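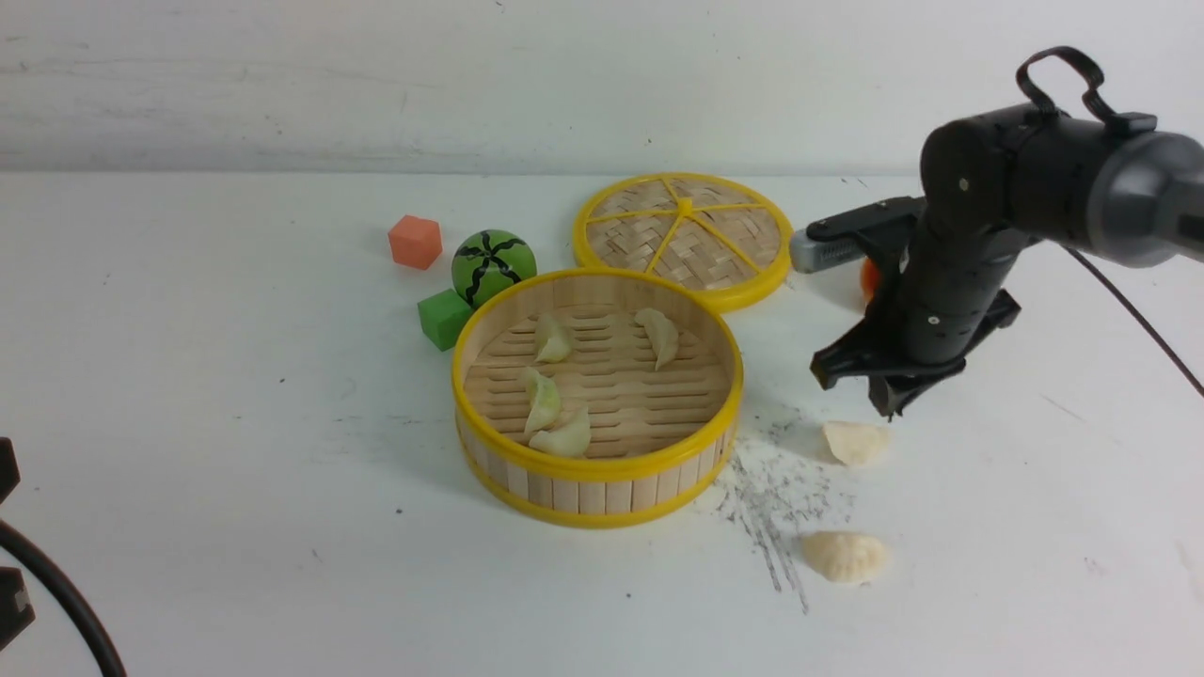

Home | Articles | Hardware Notes | Opinion | Archive | Contact

Stop Ranking Grippers by Success Rate

Most gripper comparisons published by small labs reduce to one percentage per device. I think that percentage should be dropped, or at least moved to the bottom of the table.

Our own case is typical. Between January and March we ran 3808 pick attempts on soft, pleated, dumpling-shaped pieces, split evenly between two parallel-jaw grippers, the Codero and the Neden. Each got 1904 attempts, with the same arm, the same controller and the same target positions. The Codero scored a little higher. If I had stopped there, I would have recommended the wrong gripper.

The score hides where failures happen. We logged 726 failures across both devices and sorted them by phase: approach, closure, lift, transfer, release. The Codero failed mostly at release, when the piece stayed on one finger and landed rotated. The Neden failed mostly at closure, before the piece had left the table. A closure failure costs one retry. A release failure inside a container can disturb pieces already placed, and the retry starts from a worse state.

Camera placement deserves the same treatment. A wrist camera gives a close view of a crimped edge and the table near it, but the container can fall partly outside the view. A camera farther back keeps the container and the arm together and gives up detail at the fingertips. Reporting a gripper result without saying which view drove the controller makes the result hard to use.

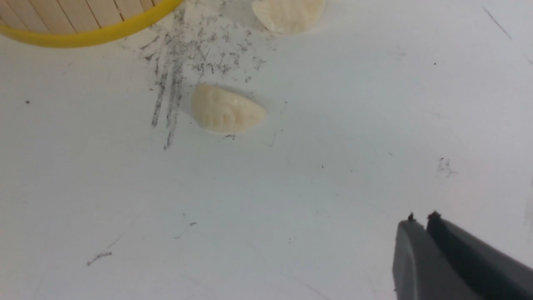
Does a wrist camera remove the need for a second view?

For locating a single piece on a flat surface, a wrist camera is usually enough. For placing into a walled container, we keep a second view, so the controller can check clearance at the rim during descent.

My proposal is modest. Publish counts by phase, name the active camera, and state the closing force. Leave the surface marked and scuffed if that is how the cell normally runs. Our first 50 attempts on a clean test sheet told us very little about later ones.

Comments (3)

mathias_fan: Did you change finger pads between devices? That alone moves release failures.

Giang Sầm: Same pad material on both, replaced at the halfway point. Pad wear is in the log.

Drernovum user: We sort by phase too. Lift and transfer are hard to separate without a force reading.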